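Nuttall Funeral Home, Fernville
Search obituaries and services Enter last name

Frequently asked questions about placing a death notice
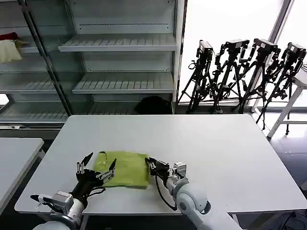
Many families write a notice for the first time in their life, and they have only a short time for it. We collected the questions we receive most often at our office.

What must be in the notice?
The full name, the age, the town and the date of death. The time and place of the service should also be there, if you know them already. Everything else is your choice.

Can we publish before the service is arranged?
Yes. You can write that arrangements are pending, and we send a second notice later. The second one is free of charge if it has no more than 50 words.

How much does it cost?
On our website the notice is free. For the newspaper we pay the bill for you and add it to your final account. A photograph in the newspaper costs $33 extra.

Until what time can I send the text?
Please send it before 10 in the morning, if you want to see it on our website the same day. The newspaper has its own deadline, so please ask us by telephone.

Who may place a notice?
The next of kin, or the person who signed the papers with us. If a friend sends us a text, we call the family first.

I found a mistake. What can I do?
Call the office and ask for Gwawr Gape. On the website she can correct it at once — in the printed paper it is only possible to publish a new notice.

Can we ask for donations in place of flowers?
Of course. Write the complete name of the charity and its address. We can also keep envelopes at the entrance during the visitation.

How long does the notice stay online?
It stays for three years. After this, Mervyn Entwistle can send the family a printed copy, together with the messages from the guest book.

Last updated March 26, 2023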